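Jul 6, 2022

**Table cleaning, second round. Room 4, white top.**

Present: me, Mpho Steyn, Mahlet Nigatu for the first hour.

Continuing from the June notes. The question is still the same one: which food leftovers come away from the white tabletop in one pass, and which need soaking first. Lakshmi wants an answer before we order more cloths from Rolton, because the last box was finished much quicker than she had planned.

Preparation as before. I washed the top with warm water and the Astitz soap, dried it with paper, and let it stand while I weighed the cloths. Mpho mixed the soaking water: 200 ml of the Pathak liquid in the big jug, filled up with tap water to the upper line. Please note that the upper line is now hard to read. I drew it again with the marker, but the marker does not like the handle side of the jug, so look from the front.

Cloths used today: the thin ones from the open packet. The thick ones are still in the washing and I did not want to mix them in the same table of results.

*Dry crumbs.* No difficulty. One pass with a dry cloth, folded once. If the cloth is damp the crumbs make small rolls and it takes longer. Mahlet had already said this in June and I did not believe her, so I write it here properly.

*Sauce, fresh.* Comes off with a damp cloth, but it leaves a thin colour behind, and one sees it only from the side, with the lamp on. The second pass must be with a clean face of the cloth. With the same face we only carry the colour to another place.

*Sauce, left to stand.* Soaking was needed. We laid the wet cloth on it for 4 minutes and then wiped towards the body. After this it was good. I tried also without soaking and stopped, it was only rubbing.

*Thin slices and sauce together.* This one is the most unpleasant. When a slice is pressed flat it holds to the table, and if one wipes over it, it tears and the fat goes everywhere. Mpho proposes to lift first and wipe after. I agree, but the lifting must begin at a corner, and the sauce should be taken away before, otherwise one has no grip on anything.

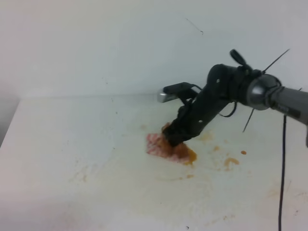 *Fig. 1. Pink-and-white patch pressed flat, orange-brown sauce over its right side.*

The thicker edge of sauce is the part to take first, I think. It is at the lower right of the smear. I would go from there inwards with the scraper held low. Mpho would go from the left. We did not agree and will try both ways on the next table.

The weights of the cloths before and after are on the loose sheet, which is in the folder of Narendra Uniyal until he has copied it. Two values are in my handwriting and look like a 7 but are a 1.

Still to do:

- ask Trilok Kaushik if the Killosard scraper may be used on this top, or if it will scratch
- wash and dry the thick cloths, then repeat the soaking part with them
- 400 ml jug instead of the big one? The big one is heavy when full
- new paper for the roll holder
- send Lakshmi the number of cloths for one full table, when the thick ones are also done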